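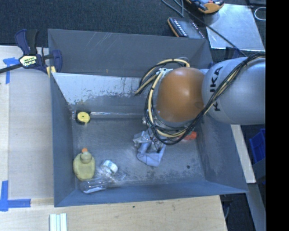

Why do two neighbouring towns use different words for the same container? Mostly because the words arrived with local trades, and the trades were different in each town.

We put it that simply at the start of this section because it is the answer our speakers kept giving us themselves, often before we had asked. What follows is the evidence for it, and a few places where the evidence is messier than the answer (those were the most enjoyable parts to work on!).

## 3. Words for large open containers in Zostness and Berkeren

### 3.1 The material

The survey covered 50 speakers, split evenly between the two towns. All had lived locally since childhood. Interviews were done in people's kitchens, on allotments and, in Berkeren, in the back of the old drapery, which still has a working stove and was far and away the favourite venue. Imtiaz Herath did the Zostness interviews and Orest Holovko those in Berkeren. Each of us then transcribed the other's recordings, so that neither was hearing only what he remembered being told.

Taken together the transcripts contain 600 uses of a noun for a large open container. We left out lidded containers, anything described as fitting in one hand, and anything named only by brand. We kept the following terms apart in the coding even where speakers treated them as the same: *bin*, *trough*, *kist*, *hutch*, *tub* and *ark*.

**Figure 3.** Large grey metal bin with sloping side walls, seen from above.

### 3.2 Shape and the choice between *bin* and *trough*

We expected size to matter most. It hardly mattered at all. Speakers in both towns would call a thing a *bin* whether it came up to the knee or the shoulder. Shape was a much better guide, and the shape of the sides in particular.

In Zostness, straight sides gave *bin* almost without exception. Sloping sides, of the sort in Figure 3, split the town down the middle. Older speakers with farming families called a slope-sided container a *trough* if it was long and a *bin* if it was wide. Younger speakers said *bin* for both and were puzzled to be asked. One retired miller made the distinction with his hands before he made it in words, holding his palms upright and then tipping them outwards:

> If you could tip it out, it's a bin. If you'd have to reach in, it's a trough. If the sides lean, well, you ask my brother.

We did ask his brother, who said *hutch*.

Berkeren turned out to be tidier. There, sloping sides made no difference, and *bin* covered everything used for dry goods. *Trough* was kept for water and for animals, and speakers laughed quite openly at the idea of putting grain in one. A speaker who had worked at Savchuk, the feed merchant, told us that new starters from Zostness were teased for asking where the meal trough was.

### 3.3 The survival of *kist* and *ark*

These two words gave us the greatest pleasure of the whole project. Both appear in the town inventories as ordinary names for grain containers, and we had assumed that neither would turn up in speech. Then, in the third Zostness interview, a speaker described her grandmother's scullery and used *ark* twice in one breath, with no hint that she thought it old-fashioned. When she was asked to say more, she explained that the ark was for flour, it stood against the cold wall, and children were not to sit on it.

After that we listened for it. *Ark* came up again from speakers whose families had baked for a living, and never from anyone else. This is a lovely result, as it ties the word to a trade and to a room in the house. *Kist* was less well behaved. Some speakers in Berkeren used it for a wooden chest with the lid taken off, which puts it on the edge of our definition. We have kept those uses in the data and marked them separately.

### 3.4 Trade routes and the Brutov words

*Hutch* needs a section to itself. It is common along the old road from Brutov, where it meant a container for coal, and it gets rarer the further one moves from that road. Zostness lies on the road and Berkeren does not. The Brutov carriers' daybook, which runs to around 500 entries, uses *hutch* throughout for coal and *bin* for everything else.

Speakers in Zostness have since widened the word. For them a hutch may hold coal, potatoes, kindling or, in one household, wellington boots. Nobody mentioned rabbits until we did. We take the widening as a sign that the word had properly settled in: borrowed words often stay close to their first job for a while, and this one has wandered happily into the porch and the shed.

### 3.5 Difficulties

Speakers adjust to whoever is asking. Holovko grew up in Berkeren, and several people there dropped into broader speech with him than they used on the telephone when arranging the visit. Herath was a newcomer to Zostness, and some of his speakers began by offering the word they thought he would know. In most of those recordings the local term appears later, once the talk has moved on to family or food. We have therefore marked where in the interview each use falls, and the tables in the appendix give first-half and second-half uses in separate columns.

We also did too little with *tub*. It is everywhere in the transcripts and we have not yet found what governs it. Material gathered in April from Berkeren gardeners hints that it may depend on whether the container has handles, and that is where we plan to look next.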